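Beaudoin Park with two kids under 8 – is the ride pass worth it?

Posted in: Theme Parks and Family Trips

We are going to Beaudoin Park in July for 2 days. The kids will be five and seven, and the younger one is on the short side. I have looked at the ride pass, which lets you skip the regular line, but it is a separate charge per person and we would need four of them. My husband thinks we should just get there early and skip the pass.

What I would like to know is whether the lines for the younger kids' rides get bad enough in summer to pay for it, and if there is a better order to do things in. We are staying at the Ritavar cottages outside the south gate, so we can walk in and walk back for a nap if we need to. We don't care much about the shows. The older one wants to do the river ride and the big coaster. The younger one wants the carousel, over and over, and will probably be too short for the coaster.

Also, is the south gate open as early as the main one? The park map doesn't say.

fatutgate_mom

We have gone three summers in a row and only bought the pass once. With kids that age I would not buy it again. The pass does not cover the carousel, the small train or the swings, and those are the rides mine went on most. It covers the coaster, the river ride, the drop tower and the two dark rides. If your younger one is too short for the coaster and doesn't like the dark, you are paying for one ride.

What worked for us was this. Be at the gate before opening and go straight to the river ride. Everybody else turns left for the coaster, so the river line stays short for most of the first hour. After that walk over to the carousel side while the crowd is still on the other end. Eat early. The food stands by the lake get very slow at noon and the one by the train station doesn't, though the menu is shorter.

For the coaster, ask for a rider swap at the entrance. One parent waits with the little one while the other rides, and then the second parent goes in through the exit side without waiting in line again. The older child can usually ride both times. You do not need the pass for this, but you do have to ask before the first person gets in line. They would not give it to us afterward.

The south gate opened later than the main gate when we were there last year. I don't know if that has changed. From the cottages it is a fairly long walk to the main gate with a stroller, but we did it both mornings.

rollercoaster_dad

Get the pass. Summer lines are terrible and you will regret it if you don't.

slowlane2000

I'd mostly agree with the first answer, with one exception. If the weather is bad on one of your days and everything has to fit into the other, the pass starts to make sense. You can buy it inside the park at the booth next to the lockers, so there is no need to decide ahead of time. Wait until mid-morning and see how the lines look.

Some other things, in no special order:

Measure your younger one in the shoes she or he will be wearing. They check at the ride and they check again at the loading platform, and a kid who passed the first time can be turned away at the second. Ours was, and there were tears.

The midday nap plan is a good one. The park is at its worst between noon and three. If you're at Ritavar, ask for a unit on the side nearest the park. Ours had a sliding glass door to the balcony, and we let the kids go in and out that way. Check the latch when you arrive if you have a child who wanders.

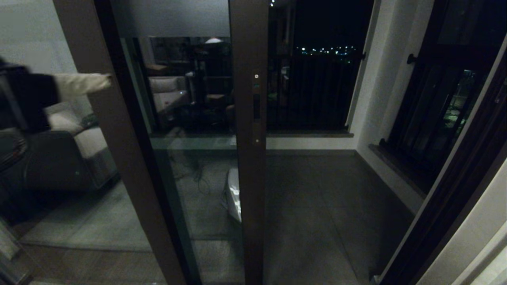 Go back in after dinner on the first night. The carousel runs until closing and many of the families with small kids have left by then. Mine rode it again and again with hardly any wait. The river ride shuts earlier than the rest, so don't save that one.

Bring a change of clothes for the river ride even if they tell you it's only a splash. The dryers outside cost extra and didn't do much for our jeans.

Parking is free if you're at the cottages and leave the car there. If you drive over, the lot nearest the south gate fills first.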